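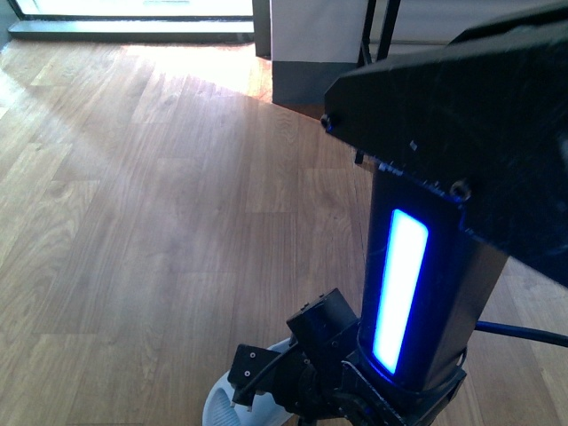 The arm over the floor by the glass door, Stundside open day

From: Dayana Mendoza
To: home-automation list
Date: 29 Apr 2022
Subject: Re: Stundside open day, anyone going?

Kauko Nieminen wrote:
> I can't make it to the Stundside open day this time. Could someone who
> goes write up what they show? I am mostly interested in whether the
> tidying demo is done in a proper room or on a bench. At the November
> one it was all on a bench and I could not tell much from it. Also
> please ask about the light strip on the arm, and whether the talk by
> Ilari Valtonen will be put up somewhere.
>
> Kauko

Hi Kauko, hi all,

I went, so I'll answer your points and add some notes of my own.

It was in a proper room. Wood floor, white walls, big windows down to the floor, and daylight coming in. The task was shoes and a shoe rack. Seija Kettunen ran the session and took groups of 12. Our group had mixed backgrounds, a couple of people from Laitinen and the rest hobby people like me. You stand behind a strip of tape and she talks you through what the arm is supposed to do before anything moves.

The arm is black, and the housing has plenty of scratches on it. I liked that. I have been to enough shows where the hardware looks like it came out of the box that morning. The light strip on the column is blue and very bright. I asked what it means and Seija said that on their setup blue is "enabled", so you should treat the arm as able to move at any time. They can change the colors in software but have left them alone so that people who work on more than one station don't get confused.

The rack is the ordinary kind for a hallway, black sides with chrome rods. According to Seija they picked it because rods are a nuisance. A flat shelf forgives a bad placement, and rods don't. If the sole is not across both rods the shoe tips or goes through. The rods are also shiny, which is hard on the depth readings, and the sun in that room makes it worse. Pentti Jääskeläinen asked why they don't just close the blinds. Her answer was that people at home don't close the blinds for a robot, and they want the bad readings in the logs.
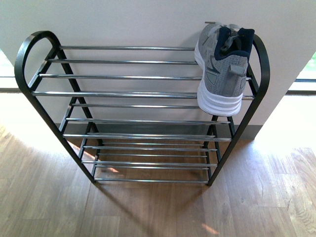

One gray sneaker on the rack, heel pointing down

She spent a good while on how they score a placement, and I think this will interest the list most. There are only 2 grades for a single shoe, accepted and not accepted. A shoe counts as accepted if it sits on the rods on its sole, toe to the wall, and stays there when the arm has backed off. A shoe that hangs on the rack is not accepted even if it never falls. Pentti thought there should be something in between and they went back and forth on it. Seija's view was that every in-between grade they tried ended up being used differently by different people doing the scoring.

The software side is built on Evevex, with their own planner on top. They have logged 958 attempts on the rack task so far and more than 700 of those have been scored by hand. I did not get a success rate. I asked, and she said they would like to finish the scoring first. Fair enough, but I would have liked even a rough number.

Pairs are handled as a separate problem. The arm has to know that the second shoe belongs beside the first one, and how much room to leave. They want both shoes side by side on the same tier with the heels out.
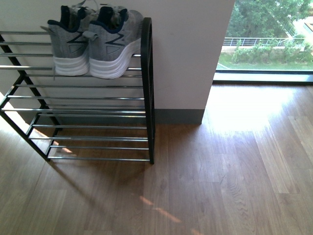 The spacing comes from the width of the first shoe plus a fixed margin, nothing clever. Chunky soles are easier to detect but they eat up the margin, so the second shoe can end up pushing the first one along. Laces are still an open problem. They do not model them at all at the moment -- if a lace is under the sole, the planner does not know about it.

Ilari's talk was on the Jadley gripper pads and ran over time, so there were only a few questions. He said the slides will go up but did not say where. I have his email and will ask. If you want the short version, he now prefers the softer pads for fabric and mesh, and the harder ones for anything with a rigid sole edge, and changing them over takes a few minutes with a hex key.

Practical things if you go next time: parking is at the back, the sign at the front gate is wrong, and you need to have signed up under your own name or they won't print a badge. Coffee was fine.

Kauko, if you have more questions for Seija send them to me before the end of next week and I'll pass them on in one mail.

Dayana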